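Relatório de Projeto: Boas Práticas para Células Colaborativas de Manipulação em Contexto Laboratorial
Autor: Armindo Guerreiro. Orientação: Theda Harms e Wolfram Baumgart. Versão entregue em 2022-04-19 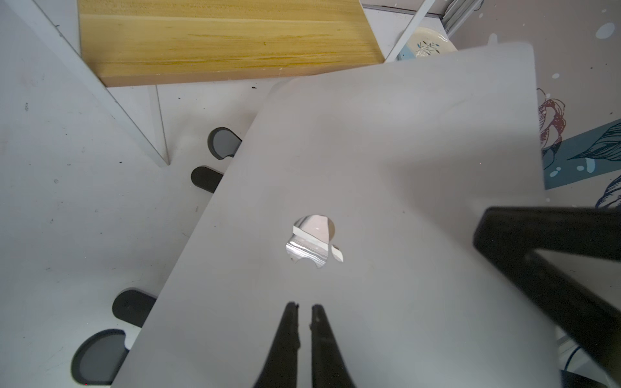 O presente relatório propõe um conjunto de regras internas para a operação da célula Brusteo, tomando como referência os princípios gerais da ISO 10218 e da ISO/TS 15066. As normas tratam sobretudo da proteção do operador e deixam ao utilizador a definição de procedimentos relativos ao estado das peças e da superfície de trabalho. Foi nesse domínio que o projeto se concentrou. Um computador portátil de tampa prateada, com logótipo espelhado, coloca duas exigências distintas: a tampa mate apresenta manchas ténues e riscos que devem ser registados antes do ensaio, e o logótipo devolve reflexos em faixas que podem prejudicar a deteção visual. Acresce que os detritos escuros dispersos sobre a base branca justificam, por si só, uma regra de limpeza prévia.

1. Metodologia
Foram analisados 94 registos de ensaio, correspondentes a umas 381 tentativas de preensão. A classificação dos desvios foi efetuada por dois avaliadores, Maxine Treloar e o autor, de forma independente. As divergências foram resolvidas em reunião com o orientador.

2. Regras propostas
2.1. A superfície de trabalho é limpa antes de cada série, ficando a operação anotada na folha de célula.
2.2. As pontas dos dedos da garra são inspecionadas no início da sessão. Pontas com desgaste ou rebarba são substituídas.
2.3. Objetos com acabamento refletor exigem verificação da iluminação e uma tentativa em velocidade reduzida.
2.4. Os objetos alheios à tarefa são retirados do alcance do braço ou declarados na folha de célula.
2.5. Qualquer alteração aos apoios obriga a nova apreciação do risco, assinada pelo responsável.

3. Limitações
A regra 2.3 foi avaliada apenas com dois tipos de acabamento. Não foram medidas forças de contacto, pelo que o relatório não substitui a validação prevista na especificação técnica. A repetição do estudo na célula de Lallbridge está prevista para julho, sob a responsabilidade de Joscha Wunderlich.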